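Siswood Cap Drop: Project Report
Retail and Apparel Studies, spring term
Krishnamoorthy Gowda

What we did

Planned and ran a small release for Siswood, the campus streetwear label. One hoodie, one snapback. Hoodie in forest green with cream sleeve print, cap in cream with a green bill. Theme was Laveck, the old rail stop by the river. Budget 2,000 dollars, blanks and printing included.

Blanks came from Cuevas. Printing by Torkum, who needed 14 days and took 19. Pushed the release back because of that, had to redo all the posts.
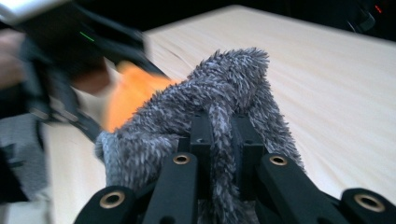

Pricing took the longest. Wanted the cap cheap enough to buy on its own but the hoodie had to carry the cost of the puff print. Ended up with a bundle price, which most people went for. Sizes were a guess. Ordered too many smalls, XL gone before noon.

Results

207 orders, online and table sales together. Caps sold out first. Smalls still in the box, will go on sale in October with the next drop.

Problems

Green on the cap bill did not match the green on the hoodie. Should of asked for a swatch from both. Size chart went up late and we got alot of emails over it. Returns were mostly sizing, see table in appendix.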